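Search this shop Enter product name or part number Search

Nomavix Folding Voting Booth, Single Place

Manufactured by Zalbridge. Price $244 for one booth with carrying bag. Delivery is calculated at the checkout.

The Nomavix is a standing booth for one voter who marks a paper ballot by hand. It was designed for county offices, towns, school districts, unions and clubs that must hold a vote in a room which is used for another purpose on all other days. It comes in a bag, one person can set it up, and when the vote is over it goes back in the same bag.

We have sold booths of different makers for many years, and we decided to keep this one as our main model. The reason is mostly the legs. Many low-price booths have thin legs which slide apart when a heavy person leans on the writing shelf. On the Nomavix the legs lock into a corner piece under the shelf, and a cross bar at the back holds them at the correct distance. You can lean on it with both elbows and it moves very little. We do not say that it doesn't move at all. If your floor is not even, please turn the adjustable foot on the rear left leg until the booth stands quiet.

What the voter sees

The shelf is white and has a small raised edge at the front, so the pen does not roll to the floor. The side panels and the back panel are one piece of folded plastic sheet. They stand high enough that a neighbor of normal height cannot read the ballot when he passes. For very tall neighbors we recommend to place the booths with the backs against the wall, as most offices do already.

There is a clear pocket on the inside of the back panel. It takes a letter-size sheet. Customers use it for the instructions on how to fill the oval, or for the notice about what to do if you made a mistake and need a new ballot. Please check your state rules before you put something in the pocket. In some places the sample ballot may be shown in the booth and in other places it must hang on the wall only. We receive this question often and we cannot answer it for you. Your election office can.

The lamp

A lamp is included. It clips to the top of the back panel and shines down on the shelf. It takes two AA batteries, which are not included. We advise to change the batteries before each election and to not trust the ones from the primary. The light is a warm white, and it is strong enough for a church basement in November. If the room has good ceiling lights, you may leave the lamp in the bag.

Specifications

Weight with lamp and bag: 8 pounds
Maximum load on shelf: 85 pounds
Shelf material: coated aluminum
Panels: plastic sheet, white
Legs: aluminum tube, four pieces
Color of bag: navy blue
Tools needed: none

Setting up

Put the bag on the floor and take out the shelf first. Turn it upside down. Each leg has a spring button. Push the button in, slide the leg into the corner piece, and turn it slowly until you hear the click. When all four legs are in, hook the cross bar between the two rear legs. Now turn the booth over on its feet. Unfold the panels and press the lower edge into the groove around the shelf, starting with the left side. The back comes next, then the right side.

If you begin with the back, the panels will go in, but the corners stay a little open. Most complaints we receive about "bent panels" have this cause. Take them out and begin again from the left, and in most cases the corners will close.

To fold it together, do the same in the other direction. Remove the batteries from the lamp before storage. We have seen lamps which were stored for two years with the batteries inside, and they can't be repaired.

Will it be accepted in my county?

The Nomavix is a piece of furniture. It does not count, scan or record anything, so it does not go through the certification that a tabulator needs. But many states have their own rules on the privacy of the voter, on the number of booths for each precinct, and on the height of the writing surface. Please read these rules before you order a large quantity. We are glad to send a single booth first, at the normal price, so your office can look at it and measure it. If you then order more, we pay the delivery for the first one back to you.

Accessible model

Every polling place needs a place where a voter in a wheelchair can mark the ballot in private. The standard Nomavix is not suitable for this, as the shelf is too high. For this purpose we sell the Nomavix Low. It has shorter legs, a wider shelf and open space for the knees, and the front corners have no cross bar. The panels are the same material. The Low can also be used with a chair, and many older voters prefer it for a long ballot with judges and local questions on the second page. It is a good idea to have one more than the rules ask.

The legs of the two models are not exchangeable. Please do not try to cut the standard legs. We have been asked.

Romura connector

With the Romura connector you can join booths side by side or back to back. It is a flat clip which slides over the upper edges of two panels. Two clips are needed for each pair of booths. A joined row stands firmer than single booths and takes less of the room, which helps in a fire station or a school hallway. Do not join more than four in one row, because then it is difficult to take one out when the voter has spilled something on it. The connector is sold in bags of ten.

Printing on the panels

We can print the outside of the panels with the county seal or with the word VOTE in blue. The inside stays white always. We do not print names of parties or candidates on any booth, also when it is for a convention or a party meeting, and we ask you to not request it. A booth is often lent from one group to another, and the printing does not come off.

Please send your seal as a vector file. If you only have the seal on letter paper, send us a clean scan and we will redraw it for a small fee. You will receive a proof before we print, and please look at the spelling carefully, as the proof is what we follow.

Cleaning and storage

Wipe the shelf and the panels with mild soap and water. Ink from ballpoint pens comes off with rubbing alcohol. Ink from felt pens comes off partly, and the sooner you try, the better. Do not use scouring powder, as it makes the shelf dull and then the next ink goes in deeper.

Store the bags lying flat or standing on the short side. When they hang from the handle for a long time, the panels take a curve. If this happened to yours, lay them on a flat floor in a warm room under some books from Friday to Monday. The smaller curves go out in this way.

Ordering and delivery

For elections in November, please order before the end of August. We know that the budget is often decided later than this. We try to keep stock, but in the year of a presidential election everybody discovers in September that the old booths are broken, and in the last such year we shipped 2,028 booths and had to tell the final customers to wait. Orders in spring go out much faster, and in April we usually ship in the same week.

Government offices can pay by purchase order. Private groups pay by card or check in advance. Larger orders come on a pallet, so please tell us if your building has no loading dock, and write the telephone number of a person who will be there. The truck driver will not carry the bags up the stairs.

Warranty and spare parts

The warranty is five years on legs, shelf and corner pieces, and one year on the lamp. The panels are not covered when they have been cut, painted or stapled. All parts can be bought separately, and we still have corner pieces for the older Moriarty booth, which had round legs with a thinner tube. If you are not sure which one you have, look under the shelf. The Moriarty has the name pressed in the metal near the front edge. Its panels do not fit the Nomavix, and the lamp fits both.

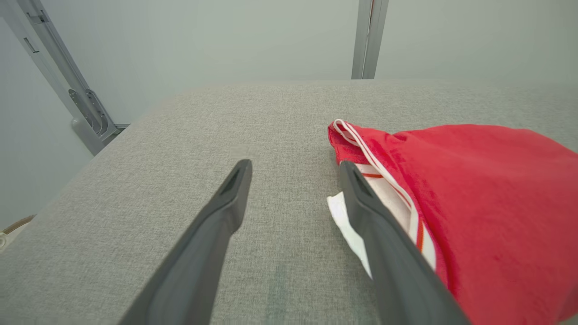
When you order spare parts, please write also the year in which you bought the booth, as the spring buttons were changed once and the new ones are slightly longer. The old buttons are still available. Returns are accepted within thirty days if the booth was not used in an election and all parts are in the bag, including the small card with the drawing of the legs.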